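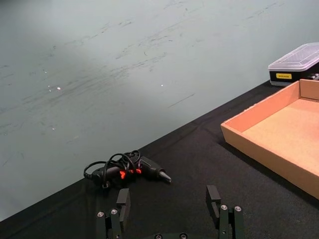
Manon Penner wants to know why a job she could finish before her tea cooled needs a four-part inspection sheet, and whether the sheet could be shortened to one line reading "Is it doing the work yet?" We have added that line. It is item 20.

PRE-START AND CHORE READINESS CHECK
Two-arm bench, Grundmont workshop
Date: 30 June 2019
Checked by: Youssra Bouazza
Second reader: M. Penner
Chore on test: corner brackets into open tray, one at a time, no help
Results: P = pass, F = fail, C = pass with comment

PART A. STOPS AND PEOPLE

1. Emergency stop reachable from the operator's chair. P
2. Emergency stop tested with both arms moving. P
3. Second emergency stop tested. C
Works. Also works if you lean on it while reaching for the biscuits. Guard ring requested in May.
4. Floor line visible, no stools inside it. F, then P
One stool. Moved.
5. Sleeves, lanyards and long hair secured. P
6. Everyone present knows which arm is left. C
The arm's left, not yours. Please stop adding arrows to the whiteboard.

PART B. BENCH

7. Cloth flat enough for the chore. C
Creases and soft folds, mostly harmless. A person smooths a cloth without noticing they have done it. Ours will push a fold along with great patience until it becomes a hill, and then report an unexpected hill. Smooth by hand before each block of trials.
8. Tray empty at start. P
9. Tray undamaged. P
Cardboard. Babić still hold that a moulded tray would give better results, and Babić still sell moulded trays. The point of the chore is that the packing room uses cardboard.
10. Glue gun cold and unplugged. C
Checked by me at the plug end. The cord is bundled on top of the gun, which suits us for today. Cord winding was tried as a chore in May and withdrawn after 98 attempts, with two neat coils to show for it. I made one of those.
11. Compartment case shut. P
Opening the lid is on the wish list. Picking one small screw out of one small compartment is further down the same list, in fainter pencil.
12. Wall marks no worse than last inspection. C
Streaks and scuffs as before. I am not going to guess which are ours.

PART C. ARMS AND GRIPPERS

13. Gripper screws checked with the driver, both sides. P
14. Finger pads clean. P
15. Cable loops clear of the tray at full reach. C
Watch the left one. It rests on the cloth and can sweep things along with it. Drilmont suggested a cable clip, and sent 1000 of them. We need four.
16. Jog each arm at slow speed, hand on the stop. P
17. Both arms return to start without arguing. P
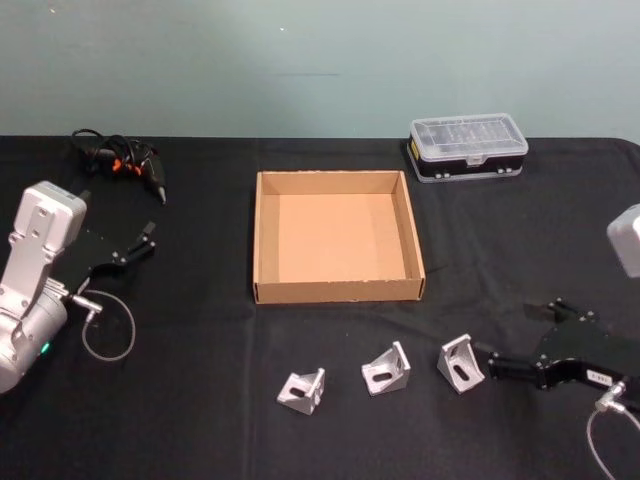

Items 7 to 17: brackets, tray and both grippers.

PART D. THE CHORE ITSELF

18. Brackets set out with gaps between them. P
Gaps matter. Two brackets touching count as one mysterious object, and it will try to lift the mystery by its middle.
19. Brackets turned at different angles. P
Do not line them up to be kind. The packing room will not be kind.
20. Is it doing the work yet? C

Running total to date: 869 brackets attempted, 351 placed in the tray with no hand on the bench. "Placed" means resting on the tray floor. Balanced on the rim is a fail, however much it looks like confidence. The commonest miss is closing on the gusset instead of the flat face, so that the bracket turns in the fingers and leaves.

M. Penner's comment, copied from the margin: "I could do all three with one hand while on the phone. But I wouldn't want to do it all night, so carry on."

My comment: fair. For shop-floor use I'd say sorting brackets is close, provided someone lays the table, and laying the table is most of the chore. The same goes for the household list Larura keep sending over. Cutlery drawer, perhaps. Putting the glue gun away with its lead wound up, no. Folding the cloth afterwards, please don't ask in front of it.

ACTIONS

Guard ring for second stop: Youssra, still open.
Clip for left cable: Youssra, parts plentiful.
Retrain grasp on flat face, repeat trials before the packing room visit: Larura.
Spare stool to live in the corridor: everyone.
Return surplus clips to Drilmont: Manon, who has asked whether a machine could do it.

Bench released for supervised trials only. Operator to remain seated at the stop, and awake.

Signed: Y. Bouazza
Read and mostly agreed: M. Penner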